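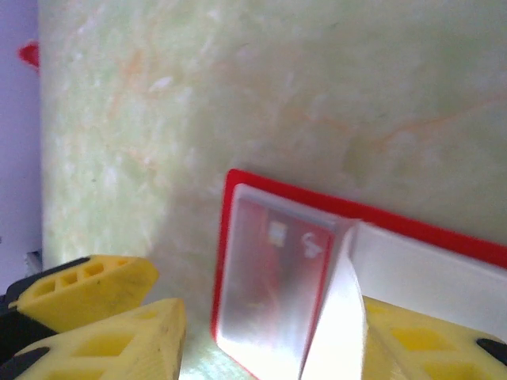

Brostolum stops again, and the report blames the card

Reading time: 4 min

The fault report on the Brostolum cell came out last week, and anyone who was hoping for an explanation should lower their expectations. It runs to four pages. Three of them describe the cell. The fourth says that the gripper "failed to release in a timely manner owing to unfavorable item presentation," which in everyday words means the card was sitting funny.

For those who missed the earlier items: Brostolum is the card-handling setup that Kustalix sold us in June. It is supposed to pick a plastic card in its sleeve out of a shallow tray, set it down, and go back for the paper that goes with it. The yellow printed fingers are Cirkico's design, the arm is driven by Kustalix software, and the two companies have been very polite about each other in writing.

What happened is not in dispute. During a test of 200 picks the fingers closed on the rim of the tray when they should have closed on the sleeve. The arm then tried to lift. The software had decided it was holding a card, so it kept squeezing and kept lifting until the tray came up with it, tipped, and jammed against the side of the cell. Birsen Gündoğdu was standing at the panel and hit the stop. She says the arm had been pulling for 4 seconds by then. The log says 2. The report quotes the log and leaves Birsen out altogether, which I find a strange choice, given that she was the one who ended it.

Kustalix says the cause was the sleeve. Frosted plastic throws back light when it tilts, the wrist camera sees a bright patch, and a sheet of white paper standing up next to it makes the patch bigger. The software takes the whole bright area for one object and goes for what it thinks is the edge. Fine. I believe that. But sleeves are shiny and paper is white, and they were both of those things in June when we were shown the demonstration. If a system for handling cards in sleeves can't cope with a sleeve leaning over, I'd like to know which cards it was built for.

The proposed fix is to turn the lights down and to ask whoever loads the trays to lay everything flat. So we have bought a machine to save people from handling cards, and the remedy is for people to handle the cards more carefully before the machine gets to them.

The part that bothers me more is on page four, near the bottom, in a sentence most readers will have skipped. The force limit on the fingers was set at 70 percent during the test. The commissioning sheet, signed at Ertürk when the cell was accepted, has it at a good deal less. The report doesn't say who changed it or when. It says the value has "since been restored." Cirkico, asked whether its fingers are meant to run at that setting, answered that it depends on the application.

A tipped tray of cards is not a serious accident. It could have been Birsen's hand, though. The guard on the loading side was open for the test, as it has been for every test we know of, because the interlock trips when the tray drawer is used and everyone got tired of resetting it. That is a second fault, and it has no report at all.

We have asked for three things: the setting history for the grip force, the interlock repaired before the next run, and a repeat of the test with tilted sleeves and the lights left as they normally are. Kustalix has agreed to the repeat and has asked to choose the sleeves. We said no.

Until there is an answer on the interlock, please keep the loading side shut when the arm is powered, even if you have been told it is all right. Trays that the cell rejects can go through by hand, the old way. It was never that slow.

Reader comments

Packing, second shift: The drawer has tripped the interlock from day one. I reported it twice and got a link to the manual.

M.: A bit hard on the Cirkico people, I think. The fingers did what they were told. It's the software that grabbed the wrong thing.

Loading side: Laying them flat doesn't help if the paper was folded before it got to us. It springs back up.

Packing, second shift: Agree with the above, we get them folded too.

Get the newsletter by email. By subscribing you agree to our use of cookies to remember your preferences. You can unsubscribe at any time.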